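I finally baked a rye bread I would serve to another person, and I have been walking around the house grinning about it since April. If you only came for the method, it's toward the bottom. I'm going to talk about the starter first, though, and I'm going to enjoy it! 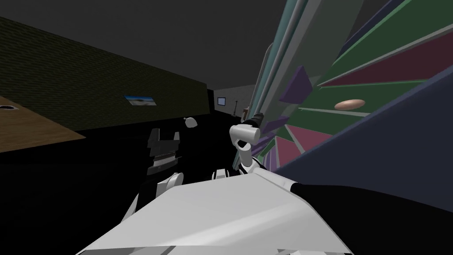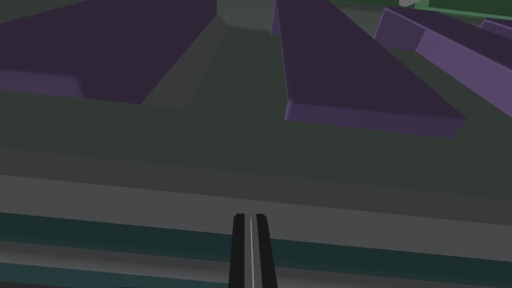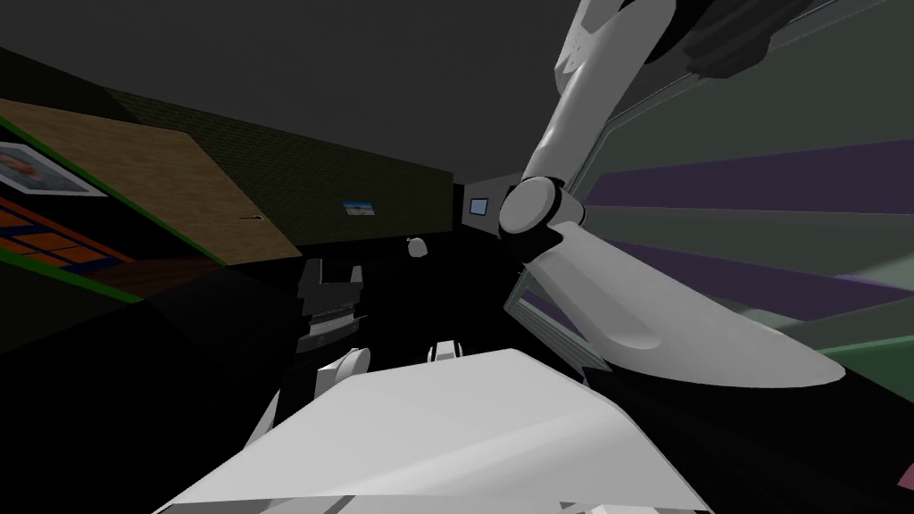

The first of the three has the tabletop and the little landscape on the wall.

So, rye. I grew up on soft white sandwich bread and thought rye was the stuff with the seeds that came under pastrami. Then Elli Ikonen moved in two doors down, and one evening she handed me a flat, dark, sour loaf wrapped in a dish towel and told me not to cut it until the next day. I cut it that night. It was gummy and stuck to the knife, and I ate four slices anyway, standing at the counter with cold butter. The next day it was a completely different bread, firm and tangy with a crust you had to work at, and I understood why she had been so stern with me.

Elli gave me a jar of her starter the same week. She calls it Donditz and has never told me why. It lives in the back of my fridge, smells like green apples on a good day and nail polish remover on a bad one, and it has survived me forgetting it for most of a month. If you've been scared off by people who feed their starters twice a day with a thermometer in hand, please don't be. Rye starters are tough. Mine gets a spoonful of whole rye flour and a splash of water when I remember, and by morning it has puffed up like a sponge.

My first loaves were bad, and bad in different ways, which at least kept things interesting. One was a brick. One had a big cave under the top crust, so that every slice came with its own window. One looked perfect and tasted of nothing at all (I had left out the salt, and I have since started putting the salt in the bowl before anything else). I kept adding flour because the dough felt wrong, and that was my real trouble. Rye dough is supposed to feel wrong! It's closer to wet cement than to anything you would knead. Once I stopped fighting it and just scraped it into the pan with a wet spatula, everything got better.

The other big change was flour. I'd been buying whatever was on the shelf, and then Milagros Yupanqui, who runs the Saturday-morning kind of baking class I always thought was for other people, sent me over to Gallegos, the little grocery near the bus station. They keep a sack of coarse dark rye behind the register and scoop it for you. It smells sweet and a bit like hay. I bought way too much and have no regrets.

Okay, the method. The night before, I stir a big spoonful of starter into a bowl with two cups of rye flour and enough lukewarm water to make a thick paste, then cover it and go to bed. In the morning it should be domed and full of holes. I add salt, a spoonful of molasses, two more cups of flour and more water, until it's soft enough to drop off the spoon slowly. Into a greased loaf pan it goes, with wet hands to smooth the top and a good dusting of flour over everything. Then I wait until the flour on top cracks like a dry creek bed. In my kitchen that takes around 4 hours, longer if it's chilly.

Start the oven very hot, as hot as you're comfortable with, and turn it down to medium after ten minutes or so. Mine bakes for 51 minutes in total. I know that's an oddly exact number, but I wrote it down the time it came out right and I'm sticking with it. Tip it out, wrap it in a towel, and leave it alone until tomorrow. Really, tomorrow.

I've been eating it with butter and radishes, with smoked fish, and toasted very dark under a fried egg. The heel goes into soup. Serpil Ersoy tried a slice with tahini and grape molasses, and now I can't think about breakfast any other way. She wants caraway in the next one. I'm a little nervous about caraway, but I've bought a small bag and it's sitting next to the flour.

If you want some of the starter and you live close enough to come by with a clean jar, leave a comment. There's plenty, and it's due for a feeding tonight.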